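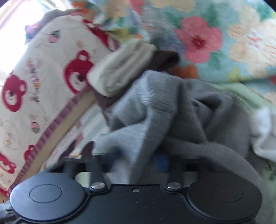 Ballimari Home Robotics Club — Laundry Group

The gripper failed on me during the 30th May session, so I'm writing it up while I still remember the details.

I was working through the pile on the floral blanket, next to the bear cushion. Gray knits are the worst of it. They bunch up between the pads and you can't judge how much you've got. At pick 168 I let go of the trigger and the pads stayed shut. I pulled at the cloth by hand, which was stupid, and the pads opened all at once and then snapped closed on my thumb. Bruise, no cut.

Femi Aliyu took the gripper apart that evening. A return spring had slipped off its post and there was lint packed in behind it. We had been cleaning every 100 picks, but only on the outside.

New rule from Femi: power off before you free anything stuck. I've ordered 3 spare springs from Zevunent — they should last us until August.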